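Ticket 587 - Folding cell, shorts programme stops at "spread"
Opened by: Wenceslao Leiva, returns floor, Prurkex
Assigned to: Sylvie Campbell, Vida support
Priority: Medium
Status: Waiting for customer

Wenceslao Leiva wrote:

Good morning. Since the update in June the folding cell has a problem with shorts. T-shirts and towels are going well. With shorts, the two arms take the garment by the top and pull it, and then the programme stops with the message "edge not confirmed". A person must press Continue. On the last full shift we had this stop 11 times, all of them on shorts with elastic waist.

I want to explain why it matters for us. Before the cell, two people were folding at this table the whole day. Now the same two people check for stains and missing buttons at the next table, and they look after the cell at the same time. This was the agreement when we installed it. If they must walk to the cell every few minutes, they do two jobs and both are done badly. One colleague has asked me to put her back on hand folding, and I understand her.

What I have tried already:
- Restarted the cell and loaded the programme Pruvano again. No change.
- Cleaned the gripper tips. No change.
- Changed the pull force from medium to low. Fewer stops, but the folds are ugly.

I attach the position where I normally find it. 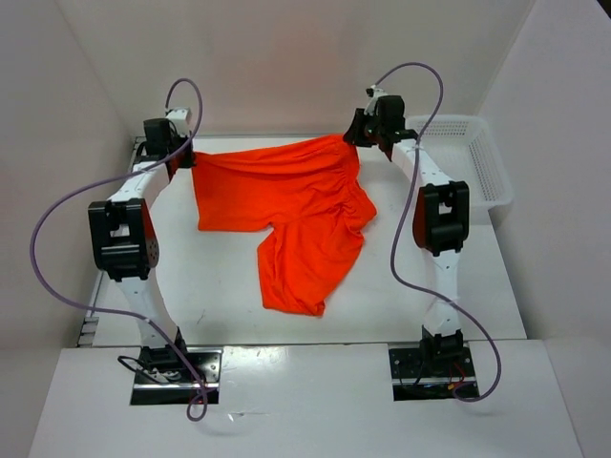

Attachment 1: orange shorts at the spread step, held at both upper corners.

Please look at the right side. The waist makes small ripples near the gripper and the leg is hanging lower, with many creases. The left side is much flatter. My idea is that the cell looks for a straight leg edge and cannot find it.

Sylvie Campbell replied:

Thank you, this is very clear. I think your idea is good. Please set "edge wait" to 2,000 milliseconds, so the cloth has more time to settle before the check. Put the pull force back to medium. Can you also tell me the cycle counter, and if the operators can pause the cell from the checking table?

Wenceslao Leiva replied:

Counter is 3,060. The pause button is only on the cell - we asked for a second one at the Emov training, but it was not in the order. I made both changes and ran one box of mixed shorts. It stopped two times, both with the very soft fabric. This is better but I would not close the ticket yet.

Sylvie Campbell replied:

Agreed, I keep it open. Please send me the log file of these two stops. I have made a separate request for the second pause button and put your name on it, so the operators can be asked where they want it.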